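# Die line (label printing)

A **die line** is the outline that tells a print shop where a label, tag or sticker gets cut. I've been keeping this little encyclopedia of label terms for a while now, and it's the entry people write to me about most, so I've let it get a bit long.

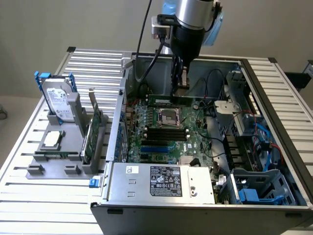 *A desktop tower on its side with the side panel off, and a green memory module held over the memory slots.*

## What it is

The die line is a thin vector path that sits on its own layer in your artwork file. It doesn't print. The shop uses it to make a steel cutting die, or feeds it straight to a digital cutter, and the label comes out in that shape. Squares and circles are easy. Scallops, arches and those fancy bracket shapes you see on jam jars take more care (and usually more money!).

Most templates you download already have one in place. If yours does, please leave it alone -- I once nudged one while moving a monogram and got back a whole sheet of labels with the left side shaved off.

## How it's set up

Make the line a spot color with a name the shop will recognize. "Dieline" or "CutContour" are both common, but ask first, as shops can be picky. I use bright magenta because it shows up over nearly any design. Set the stroke to overprint so it doesn't knock a hole in the art underneath, and give it no fill.

Corners that look square on screen are often slightly rounded on the finished label. A true 90 degree corner tends to lift and catch when someone peels it, so a small radius helps. Keep the path closed, too. An open path with a tiny gap at one end is the classic reason a file gets bounced.

## Bleed and safe area

Two other lines usually travel with the die line. The bleed sits outside it and is where your background color has to reach, and the safe line sits inside it and keeps your text away from the blade. Cutters drift a little from sheet to sheet. Thin borders show that drift worse than anything else, and I've pretty much given up on them.

## Kiss cut and through cut

With a kiss cut, the blade goes through the label but leaves the backing whole, so you peel it off a sheet or roll. A through cut goes all the way and gives you loose pieces. Some files need both, and then each gets its own named color.

## Names in use

Wilma Lamont, who taught me layout at Nisbet, always called it the "knife line," and I still hear that from older press people. The Grultetti template set labels it "trim shape," while Prokura just says "cut." They all mean the same path.

## See also

- Bleed
- Kiss cut
- Spot color
- White ink layer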